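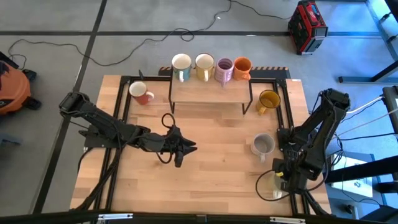

Where do the mugs go once the shelf is full? On the table either side of it, handles out so people can grab one.

Home | Gallery | Visit | Contact
Print this page | E-mail this page

Mug shelf, Skendton tea room

Quick page, more to come in April. New riser is in – low one, wood top, thin black legs. Fits four mugs in a row without crowding. Colours picked by Renato Medina, complaints to him please.

Row order, left to right: teal, pale yellow, lilac with the thin stripes, orange. Teal and yellow are white inside, easy to see if theyre clean.

Red one stays left of the riser – white handle, white inside. Amber glass goes on the right. Small clear glass is for water, not tea.

Shelf is 30 cm deep, wipe it with a damp cloth only. Spare mugs in the cuboard, box marked Durholm. Please put them back were you found them.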